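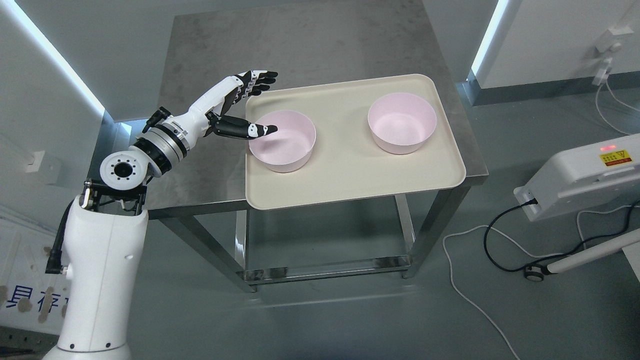

Chapter 3
Working Rules for Robots That Handle Everyday Objects

By Qiuyue Tang and Lenni Halonen
8 Jun 2018

Print this chapter | E-mail this chapter

A robot that lifts a bowl from a tray seems to pose little danger. The load is light, the movement is short, and the object is one that every household owns. Yet the arm that carries out the task can strike a person's head or trap a hand against a table edge, and its fingers can close on skin as readily as on a rim. The rules presented in this chapter apply to light tasks as fully as to heavy ones.

The chapter deals with three matters: the assessment of risk before work begins, the arrangement of the workplace, and the conduct of the operator while the arm is powered. Students who have completed Chapter 2 will be familiar with the terms "reach," "payload" and "protective stop." These terms are used here in the same sense.

3.1 Assessment before work

A risk assessment shall be completed for each task, and not merely for each machine. The same arm may be safe when moving an empty bowl and unsafe when moving a full one, or when the hand fitted to it is exchanged for another. The assessment shall name the objects to be handled, the surface on which they rest, the full reach of the arm with its hand attached, and every place where a person may stand.

The teaching laboratory at Kollbridge uses a written form prepared by Teodoro Maglaya and Yaqin Hao. The form is reviewed each December – or sooner, if the hand, the table or the control program is changed. A copy is kept at the workplace and signed by the operator in charge.

3.2 Arrangement of the workplace

Tables shall be stable and shall not shift when the arm makes contact with them. Cables that cross a walkway shall be covered or moved. Equipment bearing an electrical hazard label shall remain closed during operation, and the label shall be kept clean and readable.

The limit of approach shall be measured from the fingertips at full reach, and not from the base. In the Kollbridge exercises this limit is increased by a further 400 millimeters to allow for a person leaning forward. Speed is held to 200 millimeters per second whenever an operator is inside the limit.

3.3 Conduct of the operator

One person shall be in charge of the arm at any time. That person shall hold the stop control and shall have no other duty. An object that has been dropped or displaced shall not be corrected by hand until the arm has been brought to a protective stop and the operator has said so aloud.

Section 3.4 applies these rules to a tray-loading task and sets out the records required.

This site uses cookies to remember your reading position. Accept | Change settings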